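Ottilie Kuster
@ottiliekuster

I've spent most of September rewriting our rules for running arm tasks in simulation, and I'm so happy with where they landed that you're getting a thread. Grab a coffee!

Some background: at Likell we do tabletop handling in simulated living rooms. Our old rulebook was seven pages and people skimmed it (me too). The new one fits on a single sheet and we call it Jestora.

Rule one. Treat the simulated cell like a real one. If you wouldn't start the arm with a chair in its reach on a shop floor, write the chair down before you start it in sim. Same form, same boxes to tick.
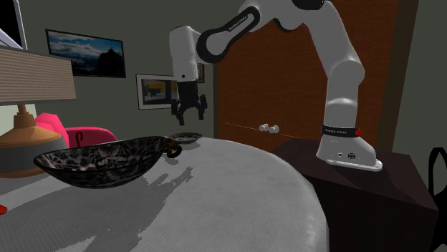 Itziar Carrasco pushed hard for that one and I argued with her for a whole afternoon. She was right. Habits you pick up in sim walk straight out the door with you and into the lab.

Rule two. Every run gets a start pose with a name. "Home" doesn't count, we had three different homes! Now it's a name, a version and the joint values saved next to the log.

Rule three, my favorite – set the approach height per object and never per table. A shallow dish and a tall vase on the same cloth need different clearances, and one table-wide number will be wrong for one of them.

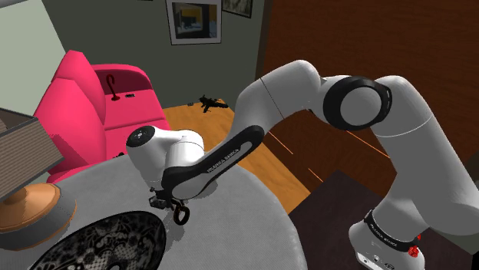 Eusebio Ibarra went back through 353 old logs to see which ones had a clearance value written down at all. I won't share the result, but I will say he bought himself a very large pastry afterward.

Rule four. Say what counts as a grasp before you run. Ours reads: both fingers in contact, object clear of the surface, held for 2 seconds. Argue over the wording all you like, just do it before you've seen the results.

Rule five is about odd shapes. Loops, handles, anything twisted gets a close view saved with the log, plus a note on where you meant to grip it.
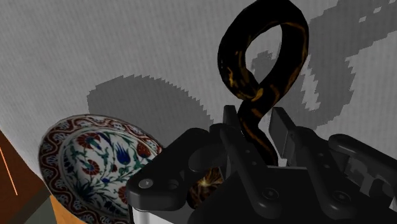 2 min read · thread by @ottiliekuster

Shiny dark stuff is where I'd be strictest, by the way. With a busy marbled finish I want that close view every single time.

Still open: who signs off when a rule gets changed halfway through a batch? Albane Gaillard wants a full restart. I'd settle for splitting the batch and labeling both halves. If your team has a rule for this, please send it over, I'd love to read it!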